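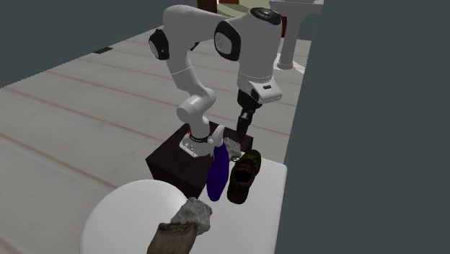 Saturday

Slept until nine and then sat at the kitchen table with the laptop and my notes, which I had promised Xiaoqing I would not do on a weekend. She was out until noon so I got away with it.

The question I keep getting from people, mostly at dinners, is when they can buy something that will pick up after their kids. My brother-in-law asked again last week. He wants it to do the floor, the laundry and the dishwasher, in that order, and he would pay what he paid for his truck. I told him not yet and he looked at me like I was holding out on him. So I thought I would write down where things are, while I still remember the week properly.

The simulated tidy-up is what I spent most of my time on. One arm, a white tabletop and a few things lying on it: a shoe, rocks, a brown block, a purple-blue thing with a pale top that I still don't have a good word for. The job is to pick up what you are told to pick up and put it where you are told to put it. A four-year-old could do it with one eye on the TV.

We ran 1000 attempts on the newest version between Monday and Thursday. It finished 82 percent of them. Zaid was pleased and I was too, for an hour or so. Then I went through the failures by object and the shoe took up most of the list. The rocks are fine. You can come down on a rock from nearly any side and find two faces to squeeze. A shoe has a big hole in it, and if one finger goes into the opening and the other stays outside, you have a good grip. If both fingers land across the widest part of the toe, you have no grip and the thing gets pushed along the table. The software chose the toe again and again. I don't know why it likes the toe.

It also has trouble when things touch each other or sit close. I watched it go for a rock that was right next to the shoe, and it moved the shoe first by accident, and then it had an out-of-date idea of where everything was and came down on bare table. A person would look again. Ours looks again if we tell it to, but every extra look costs time, and it is already slow. The best runs take as long as it takes me to unload the silverware.

All of this is in simulation, too. The floor is always clean, the light never changes, and the shoe is always the same shoe. I have five pairs by my own front door, counting the boots, and one has laces that trail. Nothing in our tests has laces. Zaid says laces are next spring's problem.

He and I argued about it on Thursday after lunch. His view is that 82 is good enough to put in a shop now, if you pick the shop. He has been talking to Ondov, who do small castings, and their bins are full of hard lumpy parts that look a lot more like our rocks than like our shoe. The parts come off a belt and somebody sorts them for eight hours. If the arm misses one, it goes around again. Nobody's dinner gets dropped. I think he is right about that and I said so. Where we disagreed was over the house. He thinks two years. I said I would not put a number on it, and he said that was the same as saying never, and I said it wasn't.

The Plimar people came through in the afternoon and wanted the house version too. They had a slide with a kitchen on it. The woman running the meeting asked if the arm could wipe a counter, and I said it could wipe an empty counter. She wrote that down as a yes. I should have been quicker. A counter in use has a cutting board and mail and somebody's keys on it, and the wiping is the small part of the work. Most of it is deciding what gets moved and where it lives. I lift the fruit bowl, wipe, and put the bowl back, and I have never once thought about it.

Wurkero is claiming their cart unit does that now. I watched their video twice. It is a good video. I'd like to see the counter before they set it up.

Did my own chores after eleven, paying attention for once. Swept the hall. Took the recycling down. Folded towels, which I believe a machine will do well before it does anything else in this apartment, as long as somebody hands it towels and only towels. Found one of my gray socks inside a pillowcase. I can't think how I would even write that up as a test.

Xiaoqing came in with groceries, saw the laptop, and said nothing about it. I read her the shoe part. She asked why we don't just keep shoes off the table, and I had to explain that the shoe is there on purpose – it's an awkward shape and we need awkward shapes. She said she had plenty of those in the closet if we ran out.

Car registration is due, 3888 is the last part of the plate and I wrote it on my hand again like an idiot. Need to call the Yin office about the spare cable before they close on Monday. Also out of dish soap.

Plan for the week: make it look a second time after any contact, even if the runs get slower, and see what that does to the shoe numbers. Zaid wants to try a rule that says go for the opening. I would prefer it learned that on its own, but I'll run his first.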